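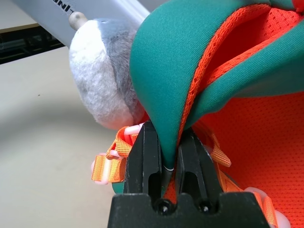 7.4 夹持软质物品时的故障:夹而不放、假夹持、织带缠绕

本节适用于装有 Plolon 平行夹爪的 Palletti 分拣单元,控制软件为 Kravchuk。处理箱包、布料、带织带的物品之前,请先读完本节。7.3 节讲的是硬质物品,那里的参数不要照搬。

先说清楚一件事:Kravchuk 界面上的绿色“已夹持”标志,只表示两指在到达全闭位置之前停了下来。它不知道夹住的是包盖、网布的一层,还是一截卡在指根的织带。旧版手册把这个标志叫作“夹持确认”,本版已改称“夹持提示”。我们认为后一个叫法仍然偏乐观。

7.4.1 故障现象

代码 163:夹爪收到张开指令后,指距没有按时变化。常见于薄边或包边被挤进指面与指座之间的缝隙。

代码 2585:提升过程中腕部受力超出设定值。常见于织带另一端还压在物品下面,或者扣具挂住了邻近的东西。

无代码:手指已张开,物品却仍跟着夹爪走。这一种最麻烦,因为系统认为一切正常,会继续执行下一个动作。四月在 Skollwood 试运行时出的事就属于这一种。夹爪报告“已释放”,随后横移,把整只背包拖过台面,带倒了旁边的料盒。日志里没有一条报警。

注意:没有报警不等于没有故障。请以眼睛看到的为准。

7.4.2 停机与解脱

警告:两指之间仍有布料时,禁止把手指伸进夹爪。按下暂停键以后,夹爪仍保持夹紧力。界面上的“暂停”字样不代表可以安全接触。

1. 按下急停按钮。不要用软件里的停止键代替。

2. 等待 16 秒,让驱动器的母线电压降下来。驱动器指示灯熄灭得比这早,不要拿指示灯当依据。

3. 从侧面观察物品是否绷紧。如果织带是拉直的,先用手托住物品,把张力卸掉,再做下一步。手要放在离指尖一掌以外的地方。

4. 用随机附带的六角扳手,逆时针转动夹爪背面的手动释放螺钉,每次转半圈,最多 3 圈。转完 3 圈仍不松开,停止操作,联系维修人员。继续拧会损坏丝杠,而且多半也解决不了问题。

5. 沿布料原来进入的方向把它退出来。不要横拉。网布和包边横拉容易脱线,线头留在导轨里,下一班又会报 163。

6. 检查两指的长槽和指根的螺钉孔,看有没有线头、绒毛或断裂的织带纤维。用镊子清除,不要用压缩空气吹,那样只会把纤维吹进更深的地方。

7. 把手动释放螺钉顺时针转回原位,听到卡位声为止。漏掉这一步,夹爪重新上电后的零点会偏。

8. 解除急停,执行“夹爪回零”,再执行一次空载开合。空载开合过程中手要离开工作区。

说明:第 8 步通过,只能说明夹爪空着的时候能开能合。它证明不了下一次夹软布时也能放开。

7.4.3 恢复生产前的检查

1. 把物品移到离夹爪远一些的位置,理顺所有松散的织带。能扣上的扣具先扣上,扣不上的把织带尾端折到物品下面。

2. 确认织带不与台面上的其他物品交叠。毛绒玩具、笔、料盒都要算在内。视觉程序常把压在一起的两件东西识别成一件,给出的置信度还很高,这个数字请不要当真。

3. 在“夹持设置”中选择“软质”。程序默认的“自动”模式对厚边和薄边的区分不可靠,我们在试运行中看不出它比固定参数好在哪里。

4. 将提升动作改为分段:先小幅抬起,停住,再继续。停住时用眼睛看一下,有没有第二件东西跟着上来。

5. 释放后加一段竖直退离,再允许横移。竖直退离要用慢速。如果物品仍附着在夹爪上,这时按停还来得及。

6. 用同一件物品重复夹取和释放。全部由人盯着完成,中间出现一次异常,就从第 1 步重来。

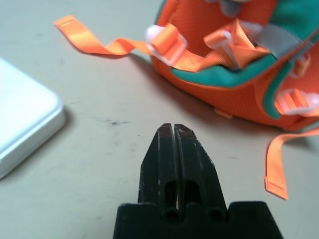
Pascal Delorme 对这一段提过意见:“第 5 步加了竖直退离,可织带要是钩在指根,抬多高都没用,它会跟着一起上去。你们写得像是这样就解决了。我宁可每次释放后多开合一次,慢就慢一点。”

这条意见我们部分采纳。多开合一次确实能抖掉一部分搭在指面上的织带,但对卡进长槽的那种没有效果,有时还会越夹越深。因此“二次开合”作为选项加入,默认关闭。打开之后,仍须保留第 5 步的竖直退离,两者不能互相替代。

7.4.4 不建议采取的做法

提高夹紧力。包盖一类的材料有弹性,夹得越紧,边缘越容易挤进缝里。供应商曾建议用这个办法处理 2585,现场试过以后报警是少了,163 却多了起来。

放宽腕部受力的报警值。这样做只是让系统晚一点告诉你出了问题。

在指面上贴防滑胶带。胶带边翘起来以后会粘住绒毛,而且改变了两指的闭合零点,回零程序察觉不到。

远程复位。Kravchuk 允许在控制室里清除 163 和 2585。在处理软质物品的工位上,请在权限设置中关掉这一项。清除报警的人必须站在夹爪旁边,看得见两指之间有没有东西。

7.4.5 记录

每次故障后填写维护表,写明代码(无代码的写“无”)、夹住的部位、织带是否受力、手动释放螺钉转了几圈。“已恢复正常”这类结论不要写,写看到了什么就行。同一部位再次出现同样的故障时,停用该物品的自动夹取程序,改为人工搬放,直到参数重新验证完毕。验证方法见 9.2 节。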